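From: Ourania Kokkinos
To: club list
Subject: Re: Re: new flooring for the hall

Nam-gil Kwak wrote:
> The Faranik rep says the rubber tiles will cut the noise by up to 54
> percent and pay for themselves in 7 years. Total is 3000 with
> fitting. I think we should sign before October.

Cut it compared with what? Bare concrete? We have boards with a sprung layer under them, and I doubt the rep has stood in our hall on a Saturday with every court going. I asked him for the test report twice and got the same brochure twice.

"Pay for themselves" I don't follow at all. Floors don't earn anything. If he means we'd skip the yearly sanding, Dong-hyun got that done last time for a lot less than the rep assumes, and the invoice is in the shared folder.

Also, the 2075 we were quoted by Brøndum was for repairing the bad strip by the fire door. Has anyone told them no? I'd hate to lose that price over a brochure.
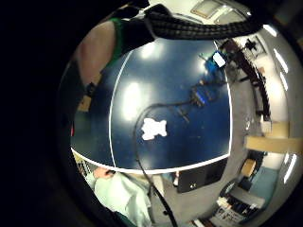
My other worry is color. Faranik only does the tiles in a gloss finish, and Seon-mi already complains about losing the ball under those lights. Look at what overhead lights do to a dark blue tabletop, white glare spots all over it, and then picture a whole floor like that. Matte or nothing, as far as I'm concerned.

I'm not signing until I see the report.

Ourania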